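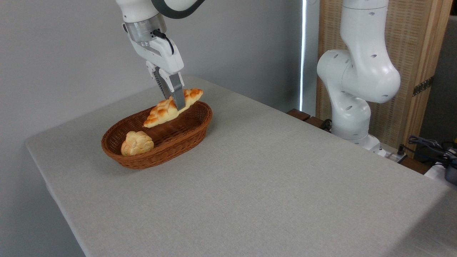

Left arm with the braided roll over the basket, round roll already in. Right arm folded.

11 November 2022
Bread cell, left gripper and cable work

Started with the left arm because of the complaint in the log from the last two sessions: fingers close, width reading says closed on something, then the reading creeps while the arm is moving. On the braided roll it creeps enough that the program decides it has dropped the part and stops. On the round roll it hardly shows.

Power off at the cabinet, air not used on this one. Took the gripper off the flange and put it on the bench. Four screws, all came out by hand after the first quarter turn, so they were under torque. No thread lock left on two of them. Cleaned the threads, new thread lock (the medium one from the Bestum drawer, not the strong one), put back crosswise in two passes.

Pads next. Both gray pads lifted off without much effort. The adhesive behind them had gone gummy on one finger, and that pad could be slid sideways with a thumb. I think this is most of the creep. The pad moves, the fingers follow it in, the reading changes. Scraped both fingers down, wiped with alcohol, let them dry, new pads from the Trimar sheet. Cut them a hair short of the fingertip so the edge doesn't catch on the basket rim going in. Clamped for the length of lunch.

We are down to 2 pads left on that sheet. Needs ordering.

Cable: the black one from the flange down the side of the gripper. Somebody had pulled the loop in tight to tidy it, and with the wrist turned all the way over it was taking load at the connector. Let out more slack and ran the wrist through its full turn by hand guiding, both directions, watching the plug. It no longer pulls. The loop now stands out from the housing a little more than before, so keep it on the side away from the basket. If you re-teach the approach, check this again.

Zeroed the fingers after the pads were on. Don't skip this after a pad change, the new sheet is thicker than the old one and the width comes out wrong.

Grip force. Was set to 13 N. Brought it down to 10 N for the braided roll and left it there for everything. At 13 the crust was getting marked where the pads sit. With the pads fixed properly I don't see a reason to go higher.

Basket position. It goes on the diagonal, long axis from lower left to upper right as seen from the operator side. The taught place points assume that. Round roll goes first, in the left end against the wall. Braided roll second, left end down, then lower and level out. Tried it the other way around in May and the round one had nowhere to go.

Cloth: pulled it flat and re-clipped it under the table. It had walked toward the front and there was a ridge under the basket, enough to rock it when the fingers touched the rim. Check by pressing on both ends of the basket before a run.

Right arm: not touched today beyond jogging it into the folded pose and leaving it there. It stays folded for the single-arm program. The cables by its base are still a mess. I traced the power lead and the network lead and put Steiner labels on both at the cabinet end only. The rest need to be pulled out and laid in trunking, and that means shutting down both arms, so it wants its own morning.

Ran the pick and place after lunch, slow first, then at normal speed. 10 cycles at normal speed with both rolls. No drop stops. Width reading on the braided roll stayed steady through the lift and the move. On two of the cycles the roll turned slightly in the fingers on the way down. It still went in. I put this down to where along the braid it gets picked; the grip point is off toward one end and the heavy side wants to swing. Moved the pick point in toward the middle and saved it as a new version. Old one is kept, same name with "old" on the end.

The Bronon controller gave its fan warning once at startup and cleared by itself. Filter was dusty, brushed it out. No warning at the second startup.

Still to do:
Order pads
Trunking for the right arm cables
Re-check flange screws after a week of running
Try the new pick point with the longer loaf
Write the finger zeroing steps on the card by the cabinet, the current card has the old menu names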